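Ticket 191: white desk drifts down on one side
Posted in May by Hala Abdel Rahman
4 replies | 2 shares

Okay, so the desk is doing it again! I set the height before lunch, everything level, and by 3 p.m. the wall end was lower than the other one (I checked with a level app and then with a tape measure, because I don't trust my phone). It's the Zirnadetti desk, the white one with the two T-shaped legs and the rounded corners.

What I've tried so far: held the down button for 30 seconds to reset it, unplugged it, plugged it back in, said a few rude things. The reset worked for one afternoon and then we were back to leaning.

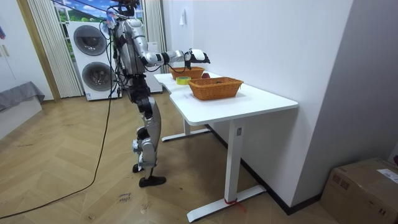

I did wonder if it was the load, but come on, it's a couple of wicker baskets and a roll of tape. Nilton had a monitor and a printer on his for months and it never budged. I also tightened the bolts where the foot meets the column, both sides, and one of them took nearly a full turn. No change that I could measure.

Arnulfo thinks the legs are out of sync and wants me to run them all the way down, wait, and then do the reset. I'll try that tomorrow morning before anyone needs the desk. If it still sinks, can we get a replacement leg sent over? Please leave this one open!

Last updated 4:30 p.m.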